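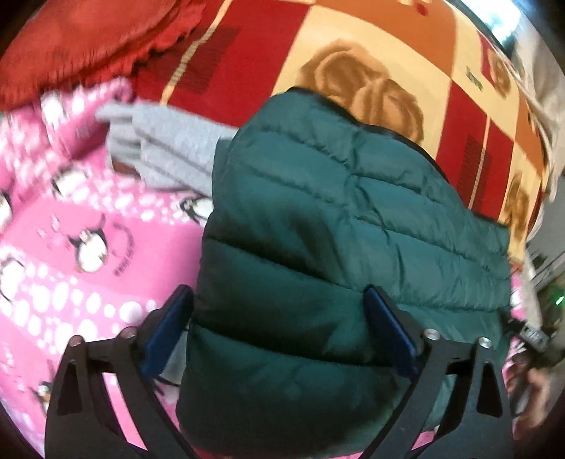

Propos recueillis par Joyce Lyimo
Publié le 04/07/2026 | Rubrique Maison

Zawadi Temba plie les doudounes des autres depuis l'hiver dernier. Elle tient à Tirport un petit service de rangement de saison, Prollemness, qui se déplace chez les gens au printemps et à l'automne. Elle trie, plie, emballe, étiquette et repart. Le passage coûte 21 euros de l'heure, les housses sont en supplément. Nous l'avons rencontrée au moment où les vêtements chauds finissent de rejoindre le haut des armoires.

Elle travaille presque toujours sur le lit. « Les clients me proposent la table de la salle à manger, parce qu'ils pensent que c'est plus commode. Je refuse poliment. Sur une table, une doudoune glisse. Le tissu est lisse, la table aussi, et on passe son temps à la rattraper. Sur une couverture, elle reste où on la pose. » Elle ne retire pas ce qui se trouve déjà sur le lit. Une couverture rose à pingouins fait très bien l'affaire, dit-elle, et une vert foncé comme celle-là s'y voit parfaitement. « Si je pose du noir sur du noir, je rate la moitié des plis. »

Avant de se mettre à son compte, elle a passé plusieurs années à la réception des articles dans une blanchisserie, Koech, à l'entrée de la ville. Son poste consistait à examiner les vêtements avant lavage et à remplir une fiche. Elle en a gardé l'habitude de passer la main sur les coutures avant toute chose. « Une doudoune matelassée, c'est une série de boudins cousus. Le garnissage est enfermé dedans. Quand une couture lâche, il commence à migrer, et l'année suivante on a une bande vide et une bande trop pleine. Je suis chaque couture du doigt, d'un bord à l'autre. Ça prend deux minutes. »

Viennent ensuite les poches, qu'elle vide toutes, y compris celles que le propriétaire jure avoir vidées. Elle y trouve des tickets, des mouchoirs, des gants d'enfant dépareillés. Le tout va dans un bol posé sur la table de nuit et elle n'en jette rien. « Je ne sais pas ce qui compte pour les gens. Un ticket de parking, c'est peut-être une note de frais. »

Sur le lavage, elle est plus prudente que la plupart des sites de conseils. Elle lit l'étiquette et s'y tient. Si la machine est autorisée, elle recommande un cycle doux, peu de lessive, pas d'assouplissant, et un essorage à 400 tours. Elle insiste surtout sur le séchage. Un vêtement matelassé peut sembler sec en surface et rester humide à l'intérieur, et c'est là que l'odeur s'installe. Elle demande à ses clients de laver au moins une semaine avant sa visite. Quand elle a un doute, elle presse une bande entre ses deux paumes et attend. « Si c'est froid au toucher et que ça fait des paquets, je ne range pas. Je le laisse sur un cintre et je reviens. Il y a des clients que ça agace. »

Le pliage proprement dit est assez simple. Elle ferme la fermeture éclair quand il y en a une, pose le vêtement à plat, rabat le haut, puis lisse vers le bas pour chasser l'air. Elle ne roule pas. Elle a essayé, comme tout le monde, et trouve que le rouleau tient mal dans une housse rectangulaire. Elle plie en suivant les coutures, à l'endroit où le tissu est déjà mince, et ne force pas au milieu d'une bande gonflée. 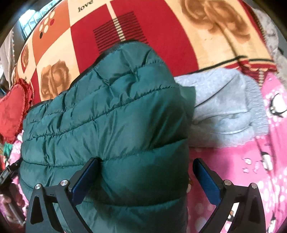 « Le haut se froisse toujours plus que le bas, poursuit-elle. On ne peut pas l'empêcher, les bandes y sont plus étroites. Je lisse une fois, deux fois si le client regarde, et je passe à la suite. Les plis partiront quand on remettra le vêtement. »

Nous lui demandons ce qu'elle pense des sacs sous vide. Elle hésite. Elle en utilise pour les couettes synthétiques et pour les couvertures, y compris les grandes imprimées que l'on voit sur beaucoup de lits et qui prennent, une fois pliées, la place de trois pulls épais. Pour les doudounes, elle les évite. « Écrasées pendant six mois, certaines reviennent très bien, d'autres non. Je ne sais pas le prédire, donc je ne le fais pas. » Elle préfère une housse en coton de la marque Grernano, qu'elle achète par lots et revend au prix coûtant. La housse respire, dit-elle, et elle se lave. Son seul défaut est la fermeture, qui accroche dans les angles.

Chaque housse reçoit une étiquette en carton avec le nom de la personne, le type de vêtement et un numéro. Elle reporte le numéro dans un cahier à spirale qu'elle nous a laissé feuilleter. La dernière ligne portait le numéro 2693. Elle n'a jamais voulu passer à un tableur. « J'ai le cahier dans une main, la housse dans l'autre. Avec un ordinateur, il me faudrait un endroit où le poser, et sur le lit il n'y a déjà plus de place. »

La saison a été longue. Les premiers rendez-vous sont tombés en avril, puis le froid est revenu et plusieurs familles l'ont rappelée pour ressortir ce qu'elle venait de ranger. Elle n'a pas facturé ces passages-là. Elle place désormais une housse dite « de retour » sur le devant de l'étagère, avec un vêtement chaud par personne, et elle n'y touche plus avant l'été.

Les couvertures lui posent d'autres problèmes. Les gens en possèdent plus qu'ils ne le croient et les gardent souvent superposées sur le lit, même quand il fait bon. Elle les secoue par la fenêtre, les plie en trois dans la longueur, puis en quatre, et met le bord piqué vers l'extérieur pour pouvoir en tirer une seule sans défaire la pile. Celles des enfants vont en bas. Elle ne discute pas des motifs. « On me demande parfois si telle couverture est encore bien, si on devrait la donner. Je réponds que je suis venue plier. Si elle sert, elle reste. »

Elle admet un faible pour les armoires profondes, dans lesquelles on peut ranger deux rangs de housses, et une aversion pour les coffres sous le lit, trop bas et poussiéreux. Elle y met les chaussures, dans des boîtes fermées, et les valises vides. Une fois, elle a calculé qu'une journée entière chez une famille de cinq personnes lui avait rapporté 385 euros, housses comprises, et qu'elle était rentrée avec le dos bloqué. Depuis, elle s'arrête à 16 heures et reprend le lendemain s'il le faut.

Prollemness se limite pour l'instant à Tirport et aux communes voisines. Zawadi Temba cherche quelqu'un pour l'automne, à mi-temps, sachant plier un drap-housse et disposant d'une voiture. Les rendez-vous d'octobre se prennent dès maintenant, par téléphone, de préférence le matin.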